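Notes on the leap-year bug in our booking sheet, as promised to Hanyu Zou. 1/8

The sheet stores every date as a day count from a fixed start. To get the year, an old formula divided that count by 365. It drifts by one day every leap year. 2/8

Someone at Stoden had patched it by dividing by 365.25. Better on average, still wrong near the end of most years. 31st December came out as 1st January in two of the four years I checked. 3/8

The sound method is to work in blocks of 1461 days - four years including the leap day. Take whole blocks first, then deal with what is left over. 4/8

The remainder runs from 0 to 1460. Where the leap day falls inside it depends on your start date. Ours starts on 1st January of a leap year, so the long year comes first. Check yours before copying anything. 5/8

Century years break the block rule. 2000 was a leap year, 2100 won't be. Our bookings stop well short of that, so I've left it out and put a comment in the cell. 6/8

Yanling Shen ran the new formula against the old records. 35 rows changed, all of them in the last week of December or the first of January. The Skulside rows were fine. 7/8

If your software has a built-in YEAR function, use that. Ours exports to a plain text format that doesn't. Corrections welcome, especially on the start date handling. 8/8
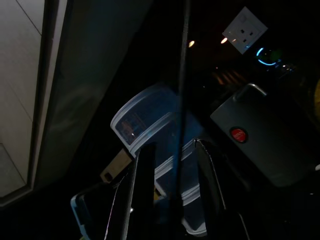 Stacked tubs, pale rims.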